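Zip and hem repairs to cost less at Petkov's from June

3 min read
June | By the Petkov newsdesk

People who take clothes to be mended at the Petkov shopping arcade will pay less from this month, after the arcade's two repair counters agreed a shared price list with the market next door.

The list covers the jobs that customers ask for most: hems, zips, torn pockets, missing buttons and worn elbows. A plain trouser hem will cost 7 pounds at either counter. A straightforward zip replacement will be priced by length, and the customer will be told the full amount before the garment is left. Linings, leather and anything beaded will still be quoted one by one.

Pistisent, the larger of the two counters, has been in the arcade for four years and takes in roughly 100 garments a week. Jorkis opened last autumn in the old key-cutting unit and mostly handles coats and bags. Until now the two set their own prices, and customers complained that the same job could cost almost twice as much at one end of the arcade as at the other.

The arcade's managers said the new list came out of a survey of shoppers carried out in the spring. Of those who answered, 97 said they had thrown away something in the past year that could have been mended. Price was the reason given most often, followed by not knowing where to go.
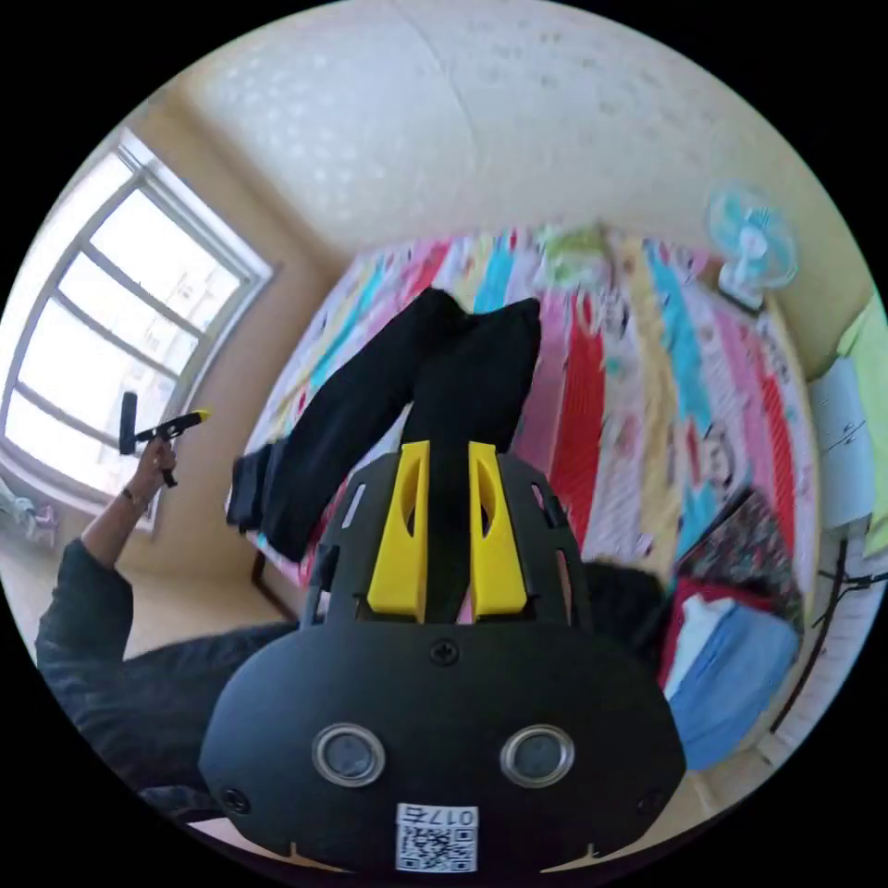
Dark clothes make up a large share of the work, particularly school trousers and work uniforms. They are also slower to do. Stitches are hard to see against the fabric, and the old thread has to be picked out under a strong lamp. With black cloth, like the piece held up between the yellow fingers in the photograph, Pistisent asks customers to mark the damaged spot with a safety pin before they come in. Chalk also works, but it tends to rub off in the bag. Neither counter will charge extra for dark fabric under the new list.

Both counters will ask for clothes to be washed before they are handed over. Items that are not clean may be turned away at busy times, such as the last two weeks of the school holidays.

Work will normally be ready in four working days. A same-day service for hems will run at Pistisent only, for garments left before 10am, and will carry a small extra charge. Customers will be given a paper ticket and can have a text message when the job is done — the ticket is still needed at collection.

Comik, the fabric and wool shop on the upper floor, will sell matching thread and buttons at a reduced price to anyone who shows a repair ticket. It is also starting an evening class in basic mending, covering darning, patching and sewing on a button so that it stays put. Places must be booked at the till, and learners should bring one item of their own to work on.

The price list is on display at both counters and at the arcade's main entrance. It will be looked at again after Christmas.

Related items
Arcade lift to close for repairs
Comik extends its opening hours
Where to take old shoes and bags
School uniform swap moves to larger hall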